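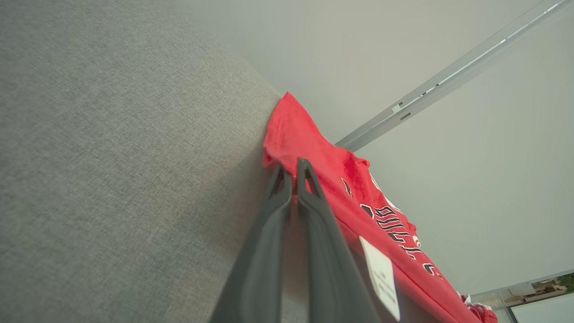 So the T-shirt situation. I said back in May that I was going to deal with my shirts before summer really got going, and then I did not deal with my shirts. I moved them from the dresser to the closet shelf, and when the shelf started leaning I moved them to the couch, where they've been living ever since and where I have to shove them over every time I want to sit down.

Last night I finally counted. 31 T-shirts! For one person who wears maybe eight of them! A good chunk are red, too, which I blame on high school (our colors) and then on never buying anything that didn't match what I already had.

My rule this time was simple. Pick it up, and if I couldn't remember wearing it in the last year, it goes. Tesia, my sister, came up with that one and she's ruthless, she once got rid of a coat while she was still kind of cold. I am softer. I kept stopping to read the tags and remember where stuff came from, so the first ten took me 30 minutes and I had to put a podcast on to get moving.

The couch turns out to be a great place to sort, by the way. I used to do it on the bed and everything would slide into one big heap by the time I got up for a drink. Gray fabric, red shirts, you can see what you've got. Keepers go to one side, goodbyes go to the other, and you leave a good wide gap in the middle so they don't creep back together. If I can't tell which pile a sleeve belongs to, I've let the gap get too small.
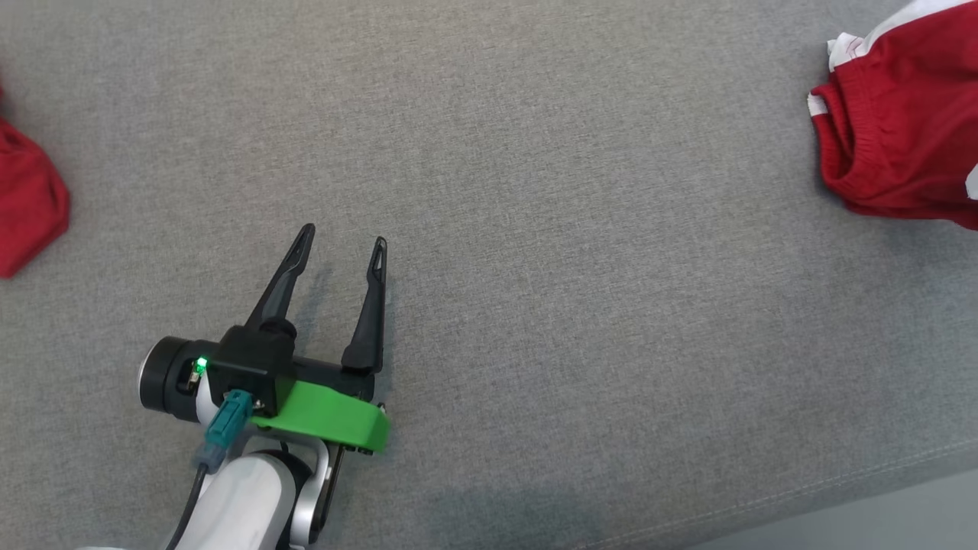
The hard ones are always the shirts with writing on them. Plain ones I can let go of all day long. But give me some big jagged sports lettering and suddenly I'm 19 again and it's a whole thing. Hena at work told me she had hers made into a quilt, and I looked it up, and the place near us wants $317 for a lap size. For a blanket made out of shirts I already own! I closed the tab. (I did bookmark it first.)

Final score was 3 that I couldn't decide on, and those went in a bag on top of the fridge until I either miss them or forget them. The rest of the goodbyes are riding around in my trunk. The keepers I'm folding the upright way, so I can see all the fronts when I open the drawer, and so far the drawer even closes.

Next up is socks, and I'm already dreading it. If anybody has a system for singles, please leave it in the comments.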